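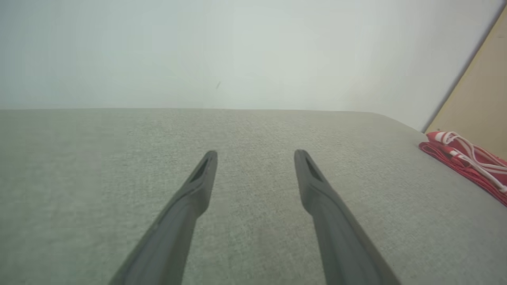 Caring for gray upholstery: notes from the first year

Posted Nov 7, 2019
Filed under: Household, Fabrics

The purpose of this entry is to set down, for regular readers and for my own reference, what I have learned about the maintenance of light gray woven upholstery. Several inquiries have been received since the spring entry on floor coverings, and I regret the delay in replying to them.

Light gray was selected for this household after a lengthy review of samples. Plain gray was considered first and was rejected. A solid color shows lint, crumbs and every drop of water, whereas a weave that mixes lighter and darker flecks conceals a good deal of ordinary use. The same quality has a disadvantage: it also conceals dust, and an owner who waits for visible dirt before cleaning will wait too long. A fixed schedule is therefore recommended.

Weekly care

Vacuum the seat with the soft brush attachment, working in one direction and then across it. Suction should be kept low. The padded edges and rounded corners require separate attention, as the brush tends to skip over a curve. I use the narrow nozzle along the seam and follow it with a dry cotton cloth.

Brush attachments should themselves be cleaned before use. Mine had collected a quantity of dark wool from the hall rug, which was then distributed evenly over the seat. The removal of that wool occupied most of an evening.

Spills

Blot at once with a white cloth. Colored cloths and printed paper towels may transfer dye, and I have one faint blue mark on a cushion cover to confirm it. Do not rub. Cold water is sufficient for tea and juice if it is applied promptly, and the dampened area should extend a little past the spill so that no ring is left when the fabric dries.

For grease I have tried two products. Vematia, a foam, lifted a butter stain in a single application but left the fabric stiff until it had been brushed. Plusa, a liquid concentrate, was slower and required rinsing, and the finish afterward was softer. I continue to keep both in the cupboard. Any product should be tested first on the underside or on another area that is out of sight, and the test patch should be examined the next morning in daylight.

Steam cleaning was not attempted. The label on my own piece advises against it, and readers should consult theirs before proceeding.

Pilling and wear

Pilling appeared in the fourth month at the place where I habitually sit. Mr. Aníbal Aguiar, who re-covered the dining chairs some years ago and was kind enough to look at the problem, advised that loose fibers commonly work their way out of a new weave and that the pills may be taken off with a fabric comb. He cautioned against the battery-operated shavers, having repaired several seats on which they were used too firmly. I have followed his advice – with patience, as the comb is slow – and the pilling has diminished.

Loose cushions are turned on the first of each month. Fixed seats cannot be turned, and the only remedy is to sit elsewhere from time to time.

Costs

The professional cleaning offered by Dorkis was quoted at $127 for a seat and back, with a further $53 for protective treatment. I accepted the cleaning and declined the treatment. The result was satisfactory, although the appointment was moved on one occasion without notice.

Correspondence

Dionysis Kalogeropoulos writes to ask whether sunlight will fade a gray weave. I have observed no fading, but the room in question faces north and my experience is of limited use to him. A throw kept over the seat during the brightest hours would be a sensible precaution.

The December entry will address wool blankets and their storage. Questions on that subject may be left in the comments section until the end of this month.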